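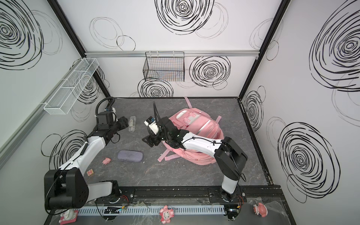 Bring back the lost and found box

October 2020

Our library branch in Dumley got rid of its lost and found. Not the room, there never was a room. A box. Big cardboard thing under the returns desk, gloves on top, one shoe, umbrellas that didn't open. Gone. There's a sign now with a web address on it. You go home, fill out a form, describe your item, and wait to hear back.

I waited 11 days. For a hat.

I know, there are bigger problems this year. I have most of them. But I've been stewing on this since the spring and I'm going to get it out in one go, before dinner, so forgive the spelling.

The form asks for category, color, brand, estimated value, date of loss, time of loss. Time of loss! If I knew the time I lost it I would have picked it up. Then a box for "distinguishing features," 144 characters max. My hat has a pulled thread on the left side and smells like my car. I ran out of room before I got to the car.

What the old box did, it let you look. That's the whole arguement. You can't describe a thing as well as you can recognize it. Ask me what my scarf looks like, I'll say blue, sort of. Put ten blue scarves in a pile and I'll have mine in my hand before you finish asking. Kids even more so. A four year old can't tell you the make of a lunchbox but she'll spot it from across a gym.

And the other thing. People are more decent about boxes than we give them credit for. The reason given in the town newsletter was theft. Somebody might take what isn't theirs. OK, somebody might. One left glove? A retainer? The newsletter said 2,482 items had been turned in across town buildings over the years they bothered to keep track, and I read it twice looking for how many were stolen. Not in there. So we fixed a problem without knowing if we had it.

Same story over in Nurnard by the way, my sister's town. They went a step further, everything gets bagged and driven to a warehouse on the county road, open 2 afternoons a week. She drove out for an umbrella. Spent more on gas than the umbrella cost, and came back with a nicer one, which I'm not supposed to tell you.

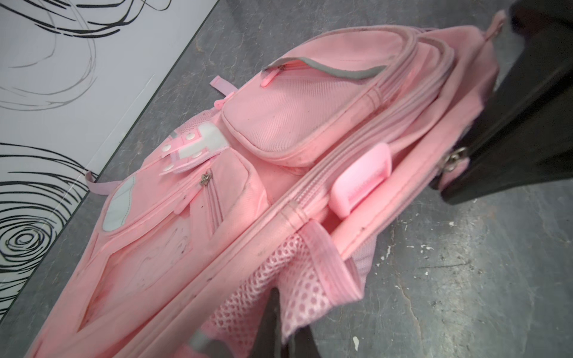

The bag problem

Bags are where it really falls apart. Worn ones especially. A kid's backpack with scuffs and dirt on it is worth nothing on a form. Estimated value, what do you put, five dollars? Zero? So it goes to the bottom of somebody's list and after a month it goes in the trash. Meanwhile that's the bag a kid picked out herself, in the store, after twenty minutes of standing there. Pink was probably not up for discussion. The dirt is from her whole year.

New stuff gets returned. New stuff has a serial number and a receipt. Old stuff needs a person to walk by and go "oh! that's ours." A shelf by the door does that for free. A database doesn't walk by anything.

What Ogola does

Ogola, where I grew up, has a clothesline. I'm serious. Outside the rec center, under the overhang, clothespins, whatever turned up that week. Mittens mostly. Small things in a bucket. In April they take down what's left and it goes to the thrift shop. No sign in sheet, no login. I've never heard of anyone stealing a mitten off it, and if they did I hope they were cold.

Phones and wallets, fine, lock those up. Keys too. I'm not crazy. Nobody wants a bank card pinned to a string. But that's a drawer, every desk has one.

So what do I want

A box. Or a shelf, or hooks, I don't care. Where people walk past it. The Heria pool still has one, a milk crate by the vending machine, and last winter I found a thermos in there I had honestly forgotten owning.

Keep the form if you love the form, let it run on the side for people who moved away or whatever. But put the stuff out where we can see it.

And no, it wasn't my hat. They mailed me a very polite note about a gray beret. If you are missing a gray beret, fill out the form.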